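Häufige Fragen zur Methode Flarnlow

Auf dieser Seite beantworten wir Fragen, die uns nach der Veröffentlichung des Berichts im Juni oft erreicht haben. Die Antworten werden von der Gruppe Grodow gepflegt und bei Bedarf ergänzt.

Was ist Flarnlow?

Flarnlow ist ein Verfahren, mit dem eine Steuerung für zwei Arme aus vorgeführten Bewegungen lernt. Das Besondere liegt in der Gewichtung: Abschnitte, in denen ein Greifer nahe an einem Kontakt ist, zählen beim Training stärker als freie Wege durch die Luft. Die Idee stammt aus dem Vorgängerprojekt Skurel, dort aber nur für einen Arm.

Welche Aufgabe wurde untersucht?

Die Aufgabe heißt bei uns «Ladeplatz». Sie handelt von Steckdosenleisten, kleinen Ladegeräten und ihren Kabeln. Ein Ladegerät soll gegriffen, in die richtige Lage gedreht und in eine Leiste gesteckt werden. Schwierig sind vor allem die Kabel, denn sie ziehen am Gerät und verdecken die Sicht auf die Stifte.
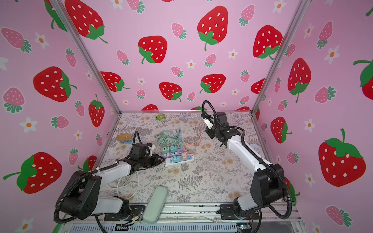

Eine Leserin fragte dazu, ob zwei Arme für das Einstecken überhaupt nötig sind, ein guter Greifer müsse doch genügen. Für das Einstecken allein hat sie recht. Wenn aber die Leiste nicht befestigt ist, verschiebt sie sich unter dem Druck, und ein zweiter Arm kann sie halten.

Wie viele Vorführungen wurden verwendet?

Insgesamt 1098. Davon haben wir 862 für das Training benutzt, der Rest blieb für die Auswahl der Modelle zurück. Fehlerhafte Vorführungen wurden nicht gelöscht, sofern die bedienende Person den Fehler selbst korrigiert hat. Solche Korrekturen sind für das Lernen wertvoll.

Warum ist der Hintergrund so bunt gemustert?

Wir wollten prüfen, ob das Modell auch dann die Kabel findet, wenn Wand und Tisch viele Formen und Farben zeigen. Auf einer grauen Platte ist die Trennung leicht – in einer Wohnung hat man selten eine graue Platte.

Welche Ansichten bekommt das Modell?

Eine feste Übersicht und dazu die Ansicht vom Handgelenk. Die Übersicht hilft beim Planen der groben Bewegung. Kurz vor dem Kontakt ist die nahe Ansicht wichtiger, weil dort die Öffnungen der Buchsen und die Stifte der Ladegeräte größer erscheinen.
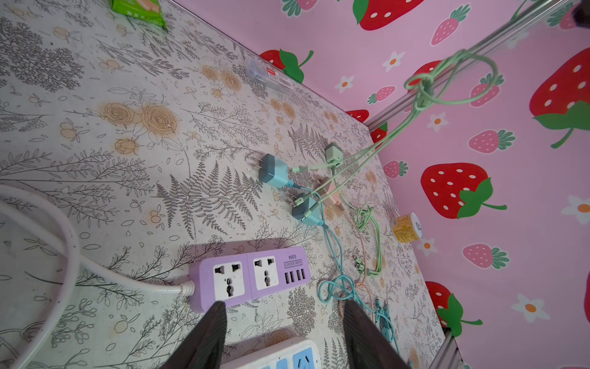 Mykhailiuk schrieb uns, die nahe Ansicht allein hätte in eigenen Versuchen zu ähnlichen Ergebnissen geführt, und bat um einen Vergleich. Diesen Vergleich haben wir gemacht: Ohne die Übersicht sinkt der Anteil gelungener Durchgänge bei uns deutlich, besonders wenn das gesuchte Ladegerät am Anfang außerhalb des nahen Blickfeldes liegt.

Wie gut funktioniert das Verfahren?

In der vollständigen Aufgabe gelangen fast 65 Prozent der Durchgänge. Jede Anordnung wurde 25 Mal wiederholt. Als gelungen gilt ein Durchgang nur, wenn das Ladegerät ganz in der Buchse sitzt. Ein schräg aufgesetztes Gerät werten wir als Misserfolg.

Was funktioniert noch nicht?

Verknotete Kabel. Das Modell zieht manchmal am falschen Ende, und der Knoten wird dadurch fester. Auch erkennt es nicht zuverlässig, wann es eine Bewegung abbrechen sollte. An beiden Punkten arbeiten wir weiter.

Kann man die Daten bekommen?

Ja, für Forschungszwecke und auf Anfrage. Bitte nennen Sie in der Anfrage kurz Ihr Vorhaben und ob Sie beide Ansichten benötigen.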